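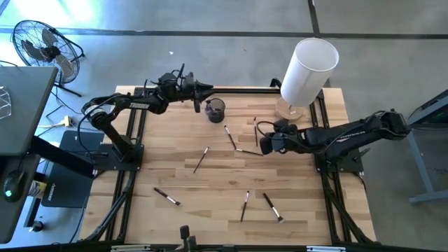
Section 3 Attaching the detachable sash (Calia wrap dress)

1. Close the side zipper fully before fitting the sash. If the slider catches, lower it and check that the lining is clear of the teeth.

2. Lay the sash flat, satin side down. The woven Saengthong label marks the left end.

3. Fasten the 6 covered snaps along the waist seam, beginning at the centre back.

4. Pass the left end through the inner loop and bring both ends to the front. Tie once – do not double-knot.

Note: Dresses made before 2010 have hooks in place of snaps. Follow steps 1 and 2, then see Section 2.

Caution: Remove the sash before washing. The dye may transfer to light-coloured fabric when damp.

Care: Hand wash the sash separately in cool water with mild detergent. Do not wring. Dry flat in the shade. Press on the reverse side with a cool iron and a pressing cloth – steam will mark the satin.

Replacement snaps are sold in packs of three.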